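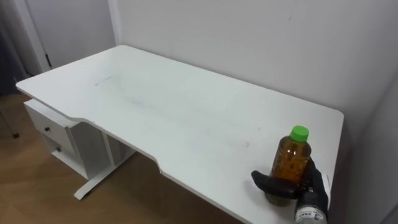

5. Putting the desk in its place

The Kunska desk is made to stand with its long straight edge against a wall. The side with the wide cutout is the front side, where you sit. Before you begin, read this whole section one time, so that you don't have to move the desk twice.

5.1 Before you move it

1. Take everything off the desktop.
2. Empty both drawers and close them. If you moved house with the drawers full, check that nothing has fallen behind the lower one.
3. Sweep the floor where the feet will stand. Small stones or sand under the foot will scratch a wood floor very quickly.
4. Check that all screws of the leg frame are tight (see section 4).

CAUTION: Two adults are needed for lifting. Hold the desk by the leg frame. Do not lift it by the desktop edge or by the drawer unit.

CAUTION: Do not push the desk over the floor, also not for a short distance. The long foot of the frame can leave a mark in the floor.

5.2 Choosing the corner

A corner of the room is a good place. The long edge goes to one wall and the short end to the other wall. Please look at these points first:

- If there is a door near the desk, open it completely and see that it does not touch the desktop.
- The drawers open to the front. Keep 60 cm free before them, so you can pull them out and still stand there.
- A wall socket behind the desk must stay reachable. Plug in your extension lead before the desk is in position, it is much easier.
- Do not place the desk directly against a heater.

5.3 Placing the desk

1. Lift the desk together and put it down a hand's width from the long wall.
2. Lay your cables behind it now.
3. Lift again and bring the long edge to the wall. If your wall has a skirting board, the foot of the frame may touch it first. In this case a small gap stays at the top, and this is normal.
4. Bring the short end close to the side wall. Leave a little space if you want to let a cable come up there.
5. Press with a flat hand on each corner of the desktop. If it rocks, turn the levelling screw under the foot until it stands quiet.
6. Open both drawers and close them again. They should run by themselves for the last part. If one drawer rubs on the other, go back to step 5. Most times the desk is not level.

NOTE: The knobs are screwed from the inside of the drawer front. When a knob turns in your hand, hold it and tighten the screw with a normal screwdriver. Not too strong.

5.4 Cleaning the white top

The matte surface shows grey marks from sleeves, pencils and the rubber feet of computers. These are mostly on the surface only.

1. Wipe with a soft cloth, warm water and a drop of washing-up liquid.
2. For dark streaks, use a white eraser with light pressure, then wipe again.
3. Dry the top with a clean cloth, also along the edge of the cutout.

CAUTION: No scouring powder and no rough sponge. They make shiny spots which cannot be removed.

Spare knobs and levelling screws can be ordered with part number 335. Please write your address clearly.

Text of this section: Renato Ledesma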